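Taped Tables and Fruit — Workshop Gallery

Home » Gallery » Tables

Quick page, more to come when I get the rest sorted. Some of you asked after the August weekend in Hirkville how the tables were set up, and whether the tape really needs to be all over the place like that. Short answer, yes. Longer answer below, in bits, between other jobs.

The idea is simple. Big flat surface, blue painter's tape, squares. Then you put ordinary things down and everybody knows which square is which. "Two over, one down" beats "no, left a bit, no, your other left". Colette Cordier taped the first one with me and she is much faster than I am, also much straighter. Any leaning lines are mine.

1. Tape and squares

Beige surface, blue lines, three strawberries in the lower-left square.

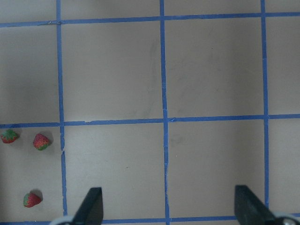 Painter's tape and not the shiny stuff, because it comes up again without taking the surface with it. Press it down with the side of your thumb, working from one end. If you stretch it, it creeps back and wrinkles, and then you get a little ridge right where someone wants to put a bowl. Tears happen. Patch over and move on, life is short. Do the long lines first, all in one direction, then cross them. We did it the other way round the first time, half and half, and had to pull up 2 strips and start over.

Squares should be big. People always want to make them small and then nothing fits inside one. A dinner plate is a good test — if the plate won't go in a square with room to spare your squares are for coins.

Smudges: a damp cloth, hardly any water, and keep it off the tape edges. I forgot this on Wednesday and spent the evening relaying a corner at Basteo while everyone else had soup.

2. Fruit out

Brown kraft paper with a dark blue grid. Strawberries on the white plate, apple and bananas in the wicker basket.

The paper comes on a roll and it fights you. Unroll it the night before, face down, weights on the corners (cans of tomatoes, whatever's in the cupboard). Tape the edges before you do any of the grid or the whole lot walks off sideways as you lean on it. 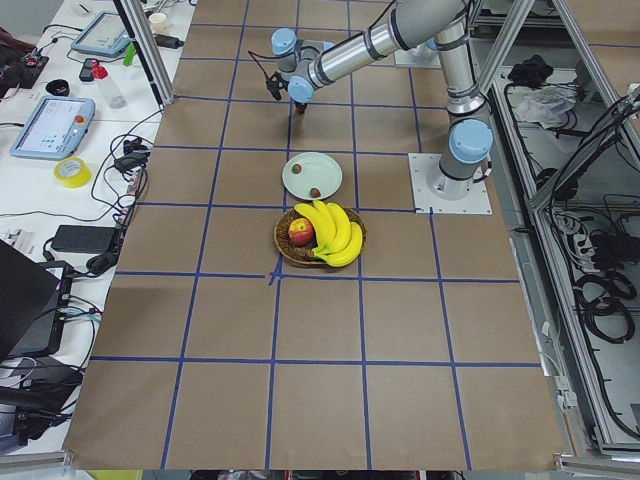 Fruit is good because it's cheap, it has real color, and somebody eats it after. Bananas are the awkward ones, they never sit the same way twice and they take up more basket than you think they will. Buy them as a bunch and leave them as a bunch. Apples roll, so give them something to lean on. Strawberries go last, they mark if you keep picking them up, and buy spares becuase they vanish during the break. I'm not naming names.

Plate and basket both round, on purpose. Against straight lines you can see right away if one has been nudged. Doesn't matter if they sit across a line, just write down where. Woven baskets shed a bit so shake them out before they go anywhere near clean paper.

Couple of other notes while I'm here

The roll we got through Głowacki is nearly finished, if you want the end of it shout now. Not enough for a full table, fine for a shelf or wrapping.

Tape: one of the 8 rolls I put in the blue crate has gone off, the edge is all gummy and it tears every time you pull. Bin it if you find it, don't put it back in the crate please.

Kelludthorpe people — your basket is still with us. It's clean. Come and get it or tell me who's driving over.

More pictures when I've found the cable. If yours are better than mine (likly) send them and I'll swap them in.

Back to Gallery » Tables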